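Ondodus Projects Reports Software Contact

Projects > Kuusk > Progress reports > Second period

Posted in March by the Kuusk software team

Progress report to Todila: control and perception software for two-arm handling

This report covers the second period of the Kuusk project. The work was on the control stack, the perception module and the tools we use to review recorded runs. No hardware was bought or changed.

Control

The two arms now run from a single planner process. In the first period each arm had its own, and they exchanged states over a message queue. That caused late stops when one arm had to wait for the other to grip. The single process has removed the late stops from our logs. It also means that a crash takes both arms down at once, so we added a watchdog that holds the last safe pose and closes the log file properly.

Grip order is set in the task file. One arm takes hold and steadies the object, and the second moves in only after the first reports contact. We had this hard-coded before and it was a nuisance to change.

Perception

The segmentation model was retrained on 613 labeled images from our own bench. Soft and semi-soft objects with a zipper are the hard case. The paddle case is our main test object for this period, and its outline is found reliably when it lies flat.

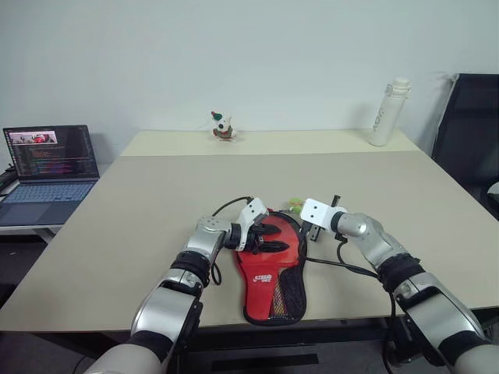

The zipper pull is another matter. It is small, it moves, and the model often merges it with the rim of the case. We tried a second pass at higher resolution on a crop around the rim. It helps, but it slows the loop enough that the approach motion has to pause. We would like to run the second pass only when the arm is already close, and the code for that is written but not merged.

Mesh and anything visible through it also gives us trouble. The model sometimes labels the contents of a pocket as a separate object. For now the planner ignores any object that sits fully inside the outline of another one.

Tooling

Plulside, our log viewer, can now play both arms' joint states next to the camera stream and jump to contact events. Replaying a run used to mean opening 5 files by hand. The export format changed as a result, and logs from the first period have to be converted before the viewer will open them. The script is in the repository under tools.

Results

The opening task was completed in 68 percent of test runs. Most failures were missed grasps on the zipper pull. We also lost two days of testing to a time sync fault between the camera and the controller – it was a wrong setting on our side and is fixed.

Next period

- Merge the close-range second pass and test it on the full task
- Add force limits per finger to the task file
- Label more images with the case turned or partly open
- Write the operator notes that were due this period and are late

Spending is within the approved budget. We ask Todila to confirm that the labeling hours left over may be carried into the next period.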